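# Reading a Short Story Slowly - Handout 2

Notes for the evening group, prepared by Eylül Kılıçarslan. Please bring them again in December, when we finish the unit.

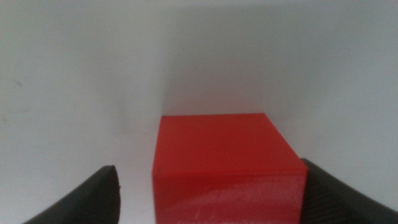 Last time we talked about the narrator, and many of you asked how to know if we should trust her. I think it is better to first ask a smaller question: from where is she looking? A narrator can stand inside the room, or she can tell everything many years later. In "The Ferry to Grandton" the narrator, Nila, is an old woman, but she speaks of the crossing as if she was still 9. Mark the sentences where the old voice comes in. I found 8 of them, and Melahat Dağdelen, who teaches the morning group, found fewer.

## Words we need

**Distance** - how far the narrator is from the events, in time or in feeling.

**Free indirect style** - the thought of a character is given without "she thought". For example: *Nila looked at the clock. Why was he always late?* The question belongs to Nila, but the grammar belongs to the narrator.

**Gap** - something the story leaves out. In our story we never read the letter from Mr. Fuentealba. We only learn that the mother put it in her coat and did not speak at dinner.

## About the ending

Some of you were not satisfied that the ferry does not arrive. Please read the last page once more, aloud if possible. The verbs change from past to present after the lamp goes out, and this change is easy to miss when we read quickly. I don't want to say there is one correct meaning, but your reading should explain the verbs.

## For next time

1. Read "Trinda's House" to the end. It is longer, so start early.
2. Choose one paragraph and rewrite it with another narrator. Keep the same events.
3. Write two or three sentences about what was lost in the change.

The final essay has a limit of 2,000 words, notes included. Quotations should be short - one line is usually enough - and please give the page number each time.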